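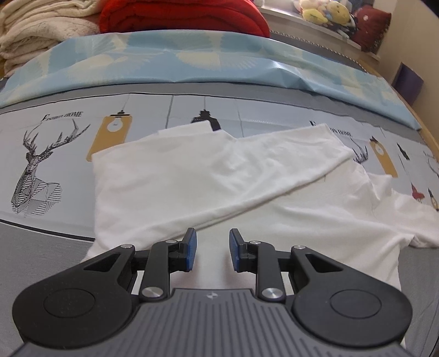 Garment Care Label Texts, Asdale Collection

Version 2, last changed 11/18/20

What is in this collection

This collection holds the written text of care labels from shirts, sweaters, bed linen and towels. There are 578 records. Every record is one label, typed by hand, together with its washing symbols written out as words. The labels come from clothing sold under many small brands, among them Lykkegaard and Rumar, and most of them carry the same advice in more than one language.

I started to type them because I wanted to compare how the same instruction is translated. "Wash with similar colors" has many forms, and some of them say a different thing from the original. Later I added the symbols, and then the fiber content.

Files

labels.csv — the main table, one label in each row
symbols.csv — the list of symbol names used in the main table
languages.txt — the 11 languages, with the short code for each
notes.txt — my remarks on labels which were difficult to read

All files are in UTF-8. The separator is a semicolon, as many labels have commas in the text.

Columns in labels.csv

id: a number, never used twice
item: shirt, sweater, sheet, towel or other
fiber: as printed, for example "97% cotton, elastane"
lang: language code
text: the full text as printed, with mistakes kept
wash, bleach, dry, iron, clean: names of the symbols, or "none" if the symbol is missing
source: the brand, or "unknown"

How the text was typed

Spelling mistakes on the label are kept. If the label says "do not blech", then the record says the same. Line breaks are replaced by one space. Capital letters are kept as well, which makes some rows look loud. Where a word is washed out, I wrote [?] in its place and I did not guess.

White shirts gave the most trouble. The label is often white satin with gray print, and the print goes away before the collar does.

Known problems

The temperature is sometimes given in the text and sometimes only inside the symbol. Please look at both columns before you count anything.

Labels from Tostov use an older drawing for "dry flat". I recorded it under the new name — the old name is in notes.txt.

Towels are few. Please do not use the item column to say anything about towels in general.

Changes

Version 2: fiber column added, double rows removed, Finnish code corrected.
Version 1: first upload, in October, without symbols for bed linen.

Use

You may copy and change the files for any purpose. If you find a wrong translation code, open an issue and write the id of the row in the title.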